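The Cat Who Ran Cludberg

January 16, 2022

So I moved to Cludberg in December with 39 boxes and a cat called Gollum, who hated every metre of the drive (900 kilometres, and he yowled through most of them). The landlady met us on the verandah and looked straight past me.

"He's back, then," she said.

I told her he was mine, I'd had him from a kitten, he'd never been west of my mum's place. She just nodded and gave him a bit of ham!

Next morning he strolled down the main street like he was late for work. The bloke at the bakery had a saucer out for him. The librarian said he owed her for a book, and she wasn't smiling when she said it. I looked it up on her old ledger, and there it was, borrowed in the year 2000, one grey cat, three weeks, never returned.

I paid the fine. What else was I going to do? Gollum sat on the counter and watched me count out the coins, and then he walked home ahead of me by a way I didn't know.

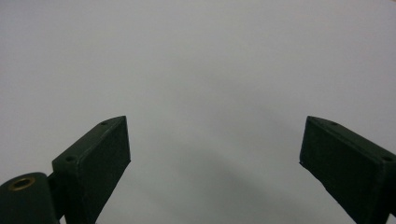
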